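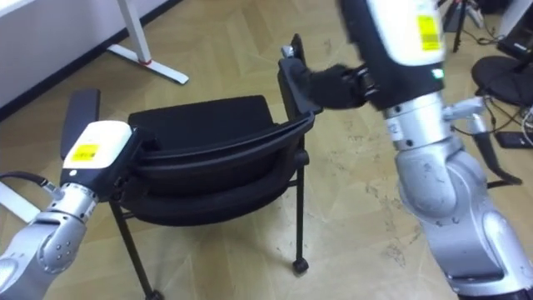
How long does it take a student team to teach a two-armed robot to move an office chair? At Nallitz College it took most of a school year, and the chair is still the hardest thing on the list.

The robotics club started the project in January with a short set of household and office jobs. Folding a towel came first, then stacking trays. The chair was added by Yung-ching Fang, a third-year mechanical engineering student who runs the club's manipulation group and was tired of putting the meeting room back in order after every session.

"A tray stays where you leave it," Fang says. "A chair on casters starts to turn as soon as one arm pulls harder than the other. So the two arms have to agree all the time."

The group learned that slowly. In the first month the members wrote the motions by hand, one position at a time. The arms could repeat a path well enough, but if the chair was set down a few inches from its mark the grippers closed on air. By spring they had switched to recording demonstrations. One student guides both arms through the job while a second student resets the chair at a new angle. Each run is saved, checked and either kept or thrown out.

The club has kept 1,436 runs so far. Fang wants 2,000 before the regional meet in Sislow, where college teams will be given an unfamiliar room and four tasks to finish. Chairs are on the published list. So are doors, which Nallitz has barely touched.

Checking the runs is the least popular job in the club. New members get it for their first few weeks, and some do not come back. Those who stay say it taught them what a bad grasp looks like before it fails. A finger sits too high on the backrest, or one arm arrives early and waits, pushing.

The software that stores and sorts the recordings is called Peltari. It was written by two club members over a winter break and has been patched by almost everyone since. It crashes when a run goes past 95 seconds, so the students keep their runs shorter than that.

Money is tight. The Figueiredo fund, set up by a former student, pays for spare parts and the van to Sislow. It does not pay for lab time, and the club shares its space with two senior design courses. Most recording happens after 7 p.m.

Fang graduates after the meet. The manipulation group will pass to a pair of second-year students, who have already asked whether they can drop the towel.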